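Folding a T-shirt so it stays folded

Last updated: November

I have been folding T-shirts for a good long while now, first for a houseful of people and later for the charity rail at Puslow, where in one busy stretch we put out 534 of them, and I still meet grown adults who tell me, rather sheepishly, that they just push theirs in the drawer and lean on it until it shuts. If that's you, come in and sit down! There's no shame in it, and the method on this page is a kind one. It takes a little practice (I'd set aside a quiet Tuesday evening and do the whole drawer) and after that your hands will more or less get on with it while you listen to the radio.

You want a flat surface at a height that doesn't make your back complain. A bed will do at a pinch, but a bed is soft and the shirt sinks into it, and you end up smoothing the same corner over and over. A table is far nicer. If yours has squares on it, or you have a checked oilcloth you can throw over the top, so much the better, as you can line a hem up with one of the lines and see straight away if you've gone crooked. Push anything else to the back, jumpers and jackets included, and do those afterwards. They want a different fold altogether and they'll only get muddled in.
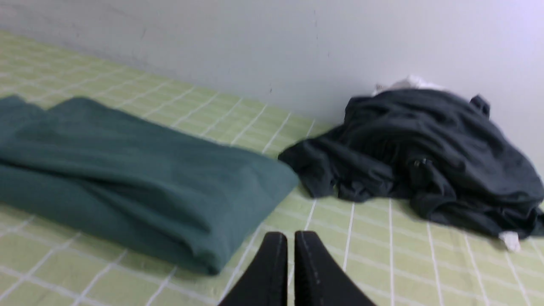

Now give the shirt a proper shake. Hold it by the shoulders and snap it once or twice, as you would a tablecloth, then lay it face down with the neck away from you. Run your palms outwards from the middle to the sides. Don't press hard, you're only coaxing the air out. Cotton jersey has a bit of stretch in it, and if you tug at it the hem goes wavy and you'll be cross with it for the rest of the fold.

Bring one side in towards the middle, all the way from shoulder to hem, and turn the sleeve back so that it lies on top of the part you've just folded. Then bring the other side across in the same way, sleeve turned back again. You should have a long narrow strip. Take your time over this bit, as everything afterwards depends on it. I like to take hold of the strip towards each end and lay it down again gently, which lets the inside layers settle.

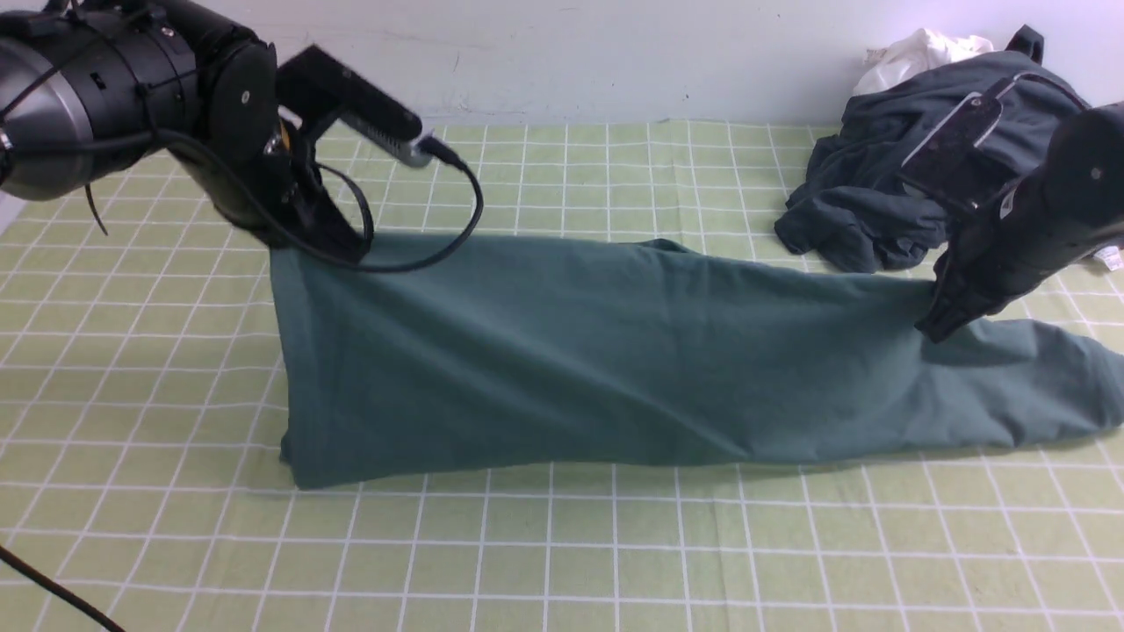

A teal shirt in its long strip, held towards both ends.

If your strip is wider at one end than the other, you've most likely brought the shoulder in further than the hem. Open out the last side only and try again. Old favourites that have twisted in the wash (the side seam creeps round to the front, you'll know the sort) will never come out quite even, and I'd let them be. Follow the hem and ignore the seam.

People do ask me about sleeves more than anything else. Turn them back once and smooth them, and stop there. A sleeve that's been doubled and doubled again makes a lump, and the lump shows up in the middle of the finished parcel, just where you wanted it flat.

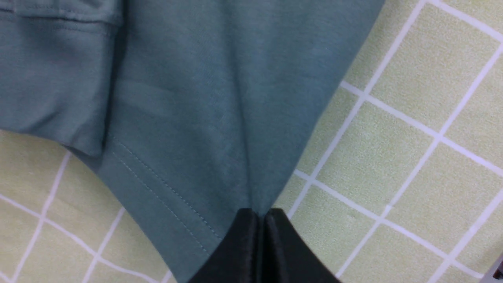
Chrysoula Drakos wrote in to say that she does her sleeves first, both of them, before touching the sides at all, and that she finds it much easier with long-sleeved tops because there's less to chase about. She also wanted to know whether the same fold would suit her husband's rugby shirts, collars and all.

I tried her way on a pile of long sleeves and I must say I liked it, so thank you, Chrysoula. For the rugby shirts, yes, but button the collar first and leave it standing, and keep those at the end of the drawer where they won't be squashed.

On we go to the hem. When you pick it up, pinch it close to the stitching, where the cloth is doubled and a little firmer. Taking it by the plain jersey higher up pulls a point into the fabric, and you then have to smooth that out again. Lift the hem and carry it up the strip, stopping a couple of fingers' width short of the neck.
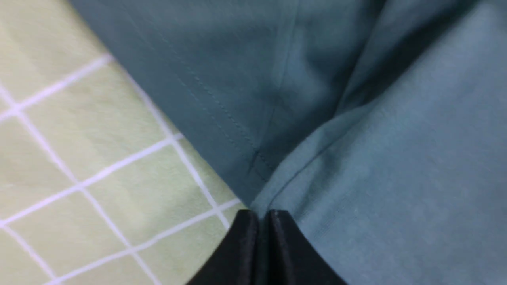

Smooth it once more, and then fold what you have into thirds, starting from the folded end. You'll finish with a small, fairly firm parcel that ought to stand up on its edge. If it flops, the last folds were too loose, and a second go usually cures it. Stand the parcels in the drawer one behind the other, like books, with the rounded fold uppermost. I managed 17 in the narrow drawer of my old Tandley chest that way, and could still get my hand in to pull one out.

Vests and children's tops take the same fold with one turn fewer at the end.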